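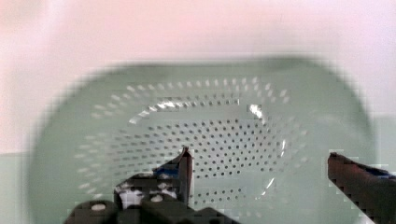
A pale green plastic colander with round drainage holes.

Badeck Opens Repair and Reuse Shop for Kitchen Goods in Grosow

GROSOW, August – Badeck, the household goods cooperative, is opening a shop for used and repaired kitchen goods in the old post office of Grosow. The shop will receive its first customers this month, at 10 in the morning, and the entrance is free for everyone.

The shop will offer 3,773 articles on the opening day. They were collected from homes and closed restaurants in the region during the spring. All articles are washed and checked before they are put on sale. Most of them will cost less than $5.

"In our town many people move to their first apartment and they must buy everything new, also the small things," said Muireann Keane, director of Badeck. "At the same time, the cupboards of their parents are full. We wish to bring these two sides together."

In the back part of the building there is a workshop with 5 repair tables. Visitors can bring pots with a weak handle, kitchen scales, hand mixers and similar things. Albertina Paiva, who is responsible for the workshop, has repaired small appliances during many years, first in Setúbal and later in Grosow. The repair is paid by the hour, and the first 15 minutes are without cost.

Badeck expects about 40 visitors per day in the first weeks. Knives and glass are accepted only at the side door, where the staff can pack them safely. The shop does not take refrigerators or gas stoves.

The renovation of the building was done by the local company Vuteo and it took 65 days.

Contact for the press:
Senan Ó Dubhghaill, Badeck, Communication Office
Interviews and visits of the workshop are possible by appointment.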